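Setting up the Pavo kitchen scale: placement, leveling and first calibration

By Janaína Furtado
Updated September
50 shares | 10 comments

This section covers the Pavo countertop scale from the point where it is out of the box with the protective film removed. If you have the older Keogh model, the leveling steps are the same but the buttons are in a different order, so use the Keogh sheet for steps 9 through 14.

Before you start

You need the scale, the four batteries, the calibration weight in its cloth bag, and a dry cloth. Leave the scale in the room where you plan to use it for an hour before calibrating. A scale that has come in from a cold porch or a car will drift while it warms up, and a calibration done in that hour will be wrong by evening.

CAUTION: Do not press on the weighing plate with your hand to test it. The plate rests on a single load cell, and a hard push can bend it. Damage of this kind is not covered by the Vastix warranty.

Choosing a place

1. Pick a surface that does not flex. Lean on it with one hand. If you can feel it give, choose another spot.

2. Keep the scale away from the refrigerator, the dishwasher and any window that is opened often. Vibration and moving air both show up as a last digit that will not settle.

3. Leave a hand's width clear on every side. Nothing should touch the plate except what you are weighing. The most common fault reported to the Clumham service desk is a cord or a dish towel resting against the edge.

4. Do not set the scale on a tablecloth, a cork mat or a folded towel. The feet sink in unevenly.

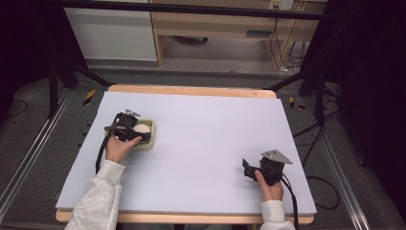
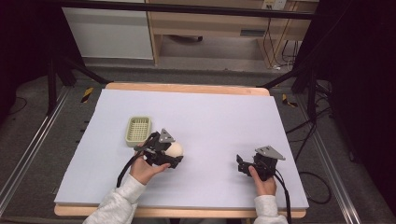
5. If your only choice is a table with gaps, grooves or a worn finish, put a flat, stiff board under the scale and check that the board does not rock. The board should be large enough that all four feet are well inside its edges. A white foam board on a wooden table gives a plain background where spilled flour is hard to see, so wipe it down between batches. Foam board is fine for light work such as eggs and spices. For anything heavy use a thicker board, because foam dents under the feet and the dents throw the level off.

Leveling

6. Set the scale down with the display facing you. Look straight down at the bubble in the back left corner.

7. Turn the front feet first. Clockwise raises the corner and counterclockwise lowers it. Make a quarter turn at a time and let the bubble come to rest before turning again.

8. When the bubble is centered from side to side, turn both back feet by the same amount until it is centered from front to back. Tap the table lightly. If the bubble moves and does not return, one foot is not touching. Find it and lower it until it does.

Note: You will have to level the scale again each time it is moved, even a short distance along the same counter.

First calibration

9. Insert the batteries and press POWER. The display runs through all its segments and then shows a zero.

10. Wait until the zero has held still for a full minute.

11. Hold down UNIT until CAL appears, then let go. The display shows 1,330. This is the mass in grams of the weight supplied with the scale.

12. Take the calibration weight out of its bag by the knob. Handle it with the bag or a clean cloth — oil from your fingers adds very little, but it collects dust over the years.

13. Put the weight in the center of the plate and take your hand away. Do not lean on the counter. The number flashes, and then the word END appears.

14. Remove the weight. The display should return to zero. If it shows ERR, check the level and repeat from step 9.

CAUTION: Use only the weight supplied. A bag of sugar or a can is not accurate enough, whatever is printed on the label, and the scale will accept the wrong value without a warning.

Using a container

15. Put the empty container on the plate and press TARE. The display goes to zero. Add your ingredients.

16. To weigh a second ingredient in the same container, press TARE again and keep going. The scale remembers only the last tare. If you lift the container off, the display shows a negative number, and this is normal.

17. For round items that roll, weigh them in a shallow bowl or a small basket. Lower them in gently. A dropped item can make the reading jump and switch off the auto-hold.

Note: If you tare the same bowl every day, weigh it once and write the result on the bottom in marker. My large mixing bowl is 873 grams. With that number to hand I can put a half-full bowl back on the scale later and still know how much dough is in it.

Checking the scale later

Put the calibration weight on the plate once a month. I do mine on a Sunday before baking. If the reading is within 10 grams of the marked value, move the weight to each corner in turn and compare the four readings. They should match one another. If one corner reads low, level the scale again and calibrate. If the center reading is off by more than that, calibrate straight away and check again the next day.

Replace all four batteries together when the battery symbol appears. The scale keeps its calibration while the batteries are out.

Related in this guide
Cleaning the plate and display
Changing between grams and ounces
What the error codes mean
Storing the Keogh and Pavo scales
Ordering a replacement calibration weight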